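The grid method, or how I finally stopped losing my own table

Hello again from the Skillgate kitchen club newsletter! A lot of you wrote back after the June issue asking about the taped worktop I mentioned in passing (one line, and it got more replies than the whole piece on stock cubes, which hurt a little). So this month you're getting the long version.

The idea is simple enough. You cover your work surface with brown kraft paper, you run strips of blue tape across it both ways, and you end up with squares. Every pot, bowl and board gets a square, or a couple of squares if it's big, and when you lift something up you put it back where it came from. I know how that sounds. I thought it was fussy too, right up until the day I cooked for 16 and spent half the afternoon moving the same bowl of onions out of my own way.

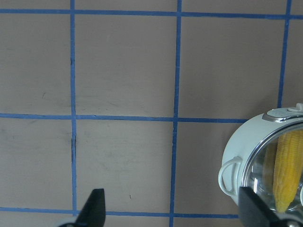 I used to measure everything. I had a long ruler and a pencil and I marked both edges of the paper before I tore off a single strip, and it took me most of an evening. These days I do it by eye and I don't fuss over a wobble. Wavy lines work just as well as straight ones, and a little gap in the tape bothers me for one minute and then I forget it. What does matter is pressing the crossings down hard with your thumb, because a lifted corner will catch on a dish towel and take the whole strip with it (ask me about the lentils sometime).

A few of you asked what tape I buy. Mine is the house brand from Wekex, the big store out on Route 1015, and they keep it with the painting supplies. Any painter's tape should do. I like a darker blue on brown paper, it's easy to see when I'm tired and the overhead light is doing its yellow thing. Kraft paper comes on the same aisle, and I get the heaviest roll they've got. The thin stuff wrinkles the second you slide anything across it, and then you're smoothing paper when you ought to be stirring.

Now, the big pot. It's always the big pot! Whatever size you make your squares, the pot will be happiest sitting across a line, and I've given up fighting that. Mine is a plain white one and it lives toward the far side of whatever table I'm using, with the handle turned so I won't hook it with a sleeve. Give it room on all sides and keep the small things nearer to you. If you only take one habit from this whole item, take that one.

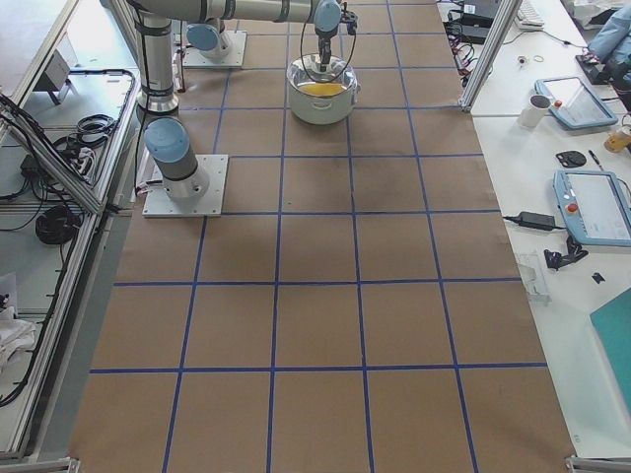
Somebody from the Gatness group wanted to know whether the squares need to be all the same size. Nope. I make the near ones larger if I know I'll be chopping there, and when I run out of patience toward the end of the table they come out larger anyway. My writing goes on the paper itself, in marker, right inside the square: "lid," "spoons," "do not put the phone here." When the paper gets too scuffed and smudgy I peel the lot off and start over, usually on a Thursday evening with the radio on.

Oh, and keep your cords and your cloths off the grid. I've got a low shelf next to my table at home for exactly that, and it's a mess, and I'm fine with it being a mess so long as the top stays clear. Towels in a heap, the power strip, the charger I can never match to anything. It can all live down there.

If you try this, write and tell me how you laid yours out. I'd especially like to hear from people with round tables, because I've had one go at it and ended up with something like a badly cut pizza. Replies go to the usual address, or drop a note in Box 913 if you're passing the front desk. Next month I'm back on soup, and I'll have the Grigaitė dumpling recipe that so many of you asked for, with the dough amounts fixed this time.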